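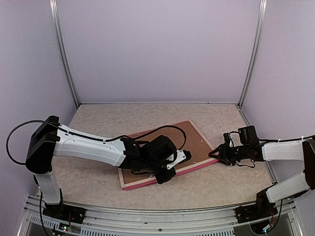

The Kovalchuk Dumplings

Oksana Pavliuk had the potatoes on before six. Her aunt's card said to boil them in their skins, so she did, and peeled them hot over the sink with a fork in one hand.

The card was in two inks. The blue part was the dough: flour, one egg, warm water, salt. The black part had been added later and said only "onions, more than you think."

She cut up 3 onions and put them in the pan with butter. Then she cut up another.

Her brother called from Grurnell while she was rolling.

"Are you making the Kovalchuk ones or ours?"

"The Kovalchuk ones are ours. She married him."

"Mama never said that."

"Mama never made them."

He asked if she was using farmer cheese. She said the store in Rikell had stopped carrying it and she had drained some cottage cheese in a dish towel overnight. He was quiet for a bit.

"That'll be all right," he said.

She pinched the first dozen shut and lined them up on a floured tray. Two opened again at the corner. She wet her finger and closed them.

"I can be there by seven," he said. "Do you need sour cream?"

"Get the big one."

She hung up, moved the onions off the heat, and put the water on.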